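Pendham Makers & Robotics Club - Members Forum
Thread: Teardown challenge, RAM or CPU first?

narodell_nerd wrote:
The March showcase task is the PC teardown, as voted. We get 300 seconds a run, with 50 points per part in the tray. I say we go for the RAM first. It's big, it's straight, and it doesn't have a gold contact area underneath waiting to be ruined.

crimp_my_ride wrote:
Disagree. RAM has latches. Have you met our grip tuning? It treats a latch the way my nan treats a parking inspector.

Forough Moradi (team lead) wrote:
Before this becomes another 306 post argument, pictures of the workspace and the inside of the tower. Please look at where the cables run before you propose an approach path.

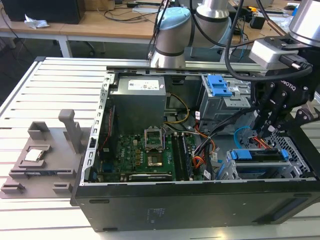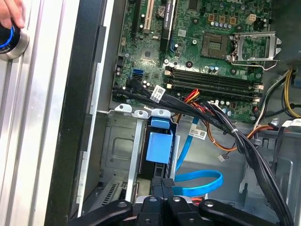
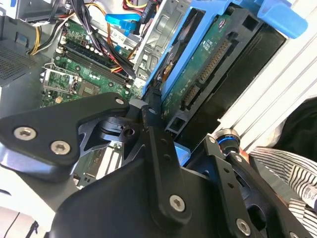

Club Newsletter, Issue 50, p. 3

narodell_nerd wrote:
Right, so the blue SATA cable is my new enemy. In the second one it's looped down low and the gripper is sitting partly over it. If we come at the drive bay from there we'll be towing spaghetti.

nouri_fan wrote:
Which is why you tie the cables back first. A human can do that bit, the rules allow it. I checked, which I gather makes me unusual on this forum.

crimp_my_ride wrote:
Tying the cables back is cheating with extra steps.

nouri_fan wrote:
It's clause two. Cheating has its own clause.

Forough Moradi (team lead) wrote:
Cables stay as they are for practice. Also note the CPU pocket on the grey fixture in the first picture. I'd like everyone's code to use the same origin for that tray, and I do mean everyone. Last term's run on the Aver rig had three origins and a favourite.

narodell_nerd wrote:
The favourite was mine and it was correct.

soldermate wrote:
Vote for the drive caddy. Third picture, look at that blue tab. It's practically a handle - even our code could find it on colour alone.

crimp_my_ride wrote:
Until somebody wears blue.

soldermate wrote:
Fine, colour plus depth. I'll have something on the branch by the next session, and you can all be rude about it there.

Forough Moradi (team lead) wrote:
Caddy first, RAM second, then. Post your waypoints in this thread, in millimetres please.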